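Re: [skala-clay] Second date for the portrait workshop at Wancombe?

Hello all,

Thank you for the many replies. I answer below the quoted part, I hope it is readable for everyone.

> I would like to take the clay head workshop again, but the
> first one was full after a day. Will there be another in August?
> Also, can we bring our own clay? I have a bag of Kundix left
> over and it would be a pity to let it dry out. And is the
> armature included or do we build it at home?

Yes, there will be a second workshop in August, at Wancombe again, in the upstairs studio. It takes 2 days and we begin at 9:30 in the morning. The first day is for the skull and the big planes of the face, the second for eyes, ears and hair. Please do not start the eyes on the first day, even when you are faster than the others.

A white table is what we work on, same as last time. 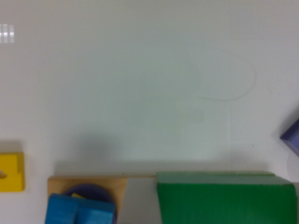
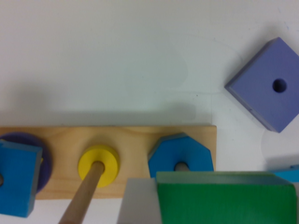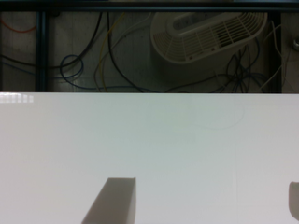

2 min read – 300 words

About the clay: you can bring your own, but please not mixed. Kundix is fine for a head if it is still soft enough to press with the thumb. If it has become hard at the corners, cut these parts off and soak them at home. For those who bring nothing, we have the grey Tirnemska, which has more grog in it and holds a nose much better. It is a little rough for the fingers on the second day.

The armature is included. It is a simple post on a board with a wire loop on top, and you fill the loop with newspaper before the first clay goes on. You must hollow the head before firing, so do not tie the paper too tightly.

The firing is done by Skála, as before. They ask that each piece has a mark scratched under the neck – last time two heads came back without any mark and it was not easy to decide which was which. The firing is not in the price of the workshop, you pay it when you collect.

To reserve a place, write to the list with order number 969 in the subject line. If you only want to be on the waiting list, please say so clearly, because I confused this in spring and I am still sorry.

Best regards from the studio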